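Privmont Handling Club

The Privmont Handling Club is a student robotics project at Wadimley College. Its members collect examples of everyday handling tasks and use them to train a two-fingered robot arm. The club grew out of an elective taught by Rozália Kun and became a separate activity after 2 terms. It has 20 members and meets on Monday.

Activities

Most club work is done away from the arm, with hand-held grippers that a student operates directly. The fingers carry ribbed magenta pads behind light gray plates. Common objects are used, among them plastic water bottles. 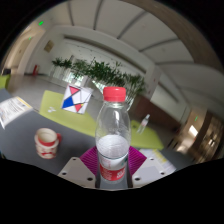

Students take turns as operator and recorder. The recorder notes the task, the starting layout and any attempt that should be thrown out. Sessions are held in shared parts of the building as well as in the classroom, and new members usually begin with single-object tasks before moving on to sorting and stacking.

Bottles are a standard beginner's task in the club handbook. Clear plastic is hard for the club's vision software to pick out from its background, and early versions often placed the grasp point too high.
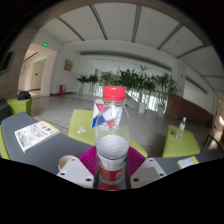

Photo: Privmont Handling Club

By the end of its first year the club had gathered more than 262 usable recordings. These were sorted into 7 task groups and used to train a program called Prament, which was written by the members over the winter. A later version added a step for choosing between several objects on the same surface.
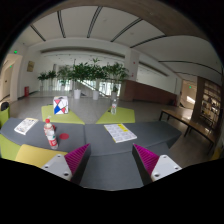

Competition

The club enters the Le Goff Student Challenge, held each November. Teams are given a set of household items and must move them to marked positions within a time limit. Privmont placed second in the beginner division in its first appearance and has since moved to the open division.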